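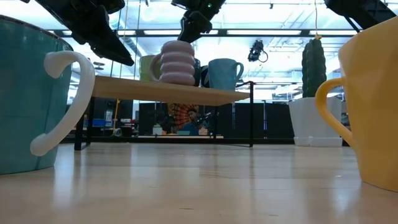
Can a robot put away mugs in an ordinary kitchen yet?

One at a time, slowly, and only in a kitchen it has been set up for. A person still does it faster and has to be there for the mistakes.

Sturkska Forums > Automation > Home and light shop work
Thread: Are machines ready for chores or not

hdonmez
I put the short version at the top so people can argue with it. My sister is remodeling and wants to know if she should leave room for some kind of arm next to the dishwasher. I told her to spend the money on drawers. Curious what people here think who work with this stuff every day.
Hatice Dönmez

benchvise10
Drawers. I run a small packing line at Nullgate and we have two arms that do one job each. They do it well. If I change the carton size I lose half a day. A kitchen changes every time somebody buys a mug.

slowfeed
I'd disagree with "only in a kitchen it has been set up for." That was true of the old way, where you taught every point by hand. The learned stuff handles a mug that is turned a different way or sitting a few inches over. I have seen it do that many times. What it doesn't handle well is being bumped, or a mug with a handle shape it has never met.

benchvise10
So it needs a kitchen it has been set up for.

slowfeed
It needs mugs something like the ones it trained on. Different thing. 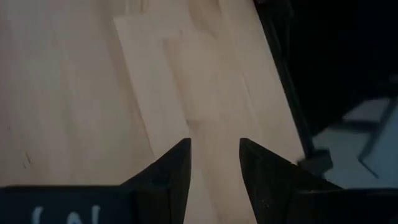
Wrist view, both fingers open, bare wood between them.

q_lumban
Look at how little the wrist view gives you. Two fingers and some tabletop. If the wrist is all you have, you don't know what is next to the thing you're about to grab. You want a second view from the side for that.

Handles are the other part. With two flat fingers you can take a mug by the rim, by the handle, or across the body if the fingers open wide enough. By the rim is easiest from above, but then you can't push it to the back of a cabinet with a low shelf over it, because the hand is in the way. By the handle is better for that and you miss more often. I spent most of April on this question and did not finish it.
Qistina Lumbantobing

oldpantry
Would a suction cup be better?

q_lumban
On a plate, maybe. On anything with ridges or flat facets it leaks. We tried it on a ribbed cup and got nowhere.

gravel_rd
The cafe I go to, Khalaf, tried a Brukero unit for clearing cups. It lasted 3 weeks. The staff said it worked fine when the counter was neat, and the counter was neat when they had already cleared it. They went back to a gray tub.

slowfeed
That's a counter problem as much as a robot problem. How many cups were they putting through?

gravel_rd
They told me 519 in the first week. I don't know how many of those a person had to fix. I asked and got a shrug.

benchvise10
That is the number I would want. On our line a miss means a stopped belt. In a kitchen a miss is a broken mug on the floor and you with bare feet.

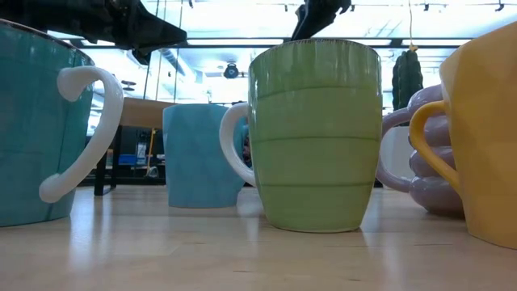 Gripper fingers over the teal and green mugs, yellow one far right.

q_lumban
Crowding is what gets you. Look at the lavender and the yellow from this side. The yellow handle is in front of the lavender one's rings, so from that camera you can't tell how much room there is between them. A person reaches in and feels it. Most grippers I have used don't feel much.

oldpantry
My kids can't do it either. We lost 2 glasses last month.

slowfeed
Fair. I'd still say it's closer than people in this thread think. Wiping a table, folding towels, moving cups from a table to a shelf, I would expect a decent machine to do those if you let it take its time. Speed is the weak spot.

hdonmez
Thanks. Would any of you leave the space in the cabinets?

benchvise10
No.

slowfeed
I would put an outlet there. It's cheap while the wall is open, and she can use it for a toaster.

hdonmez
She says okay to the outlet. Drawers are ordered.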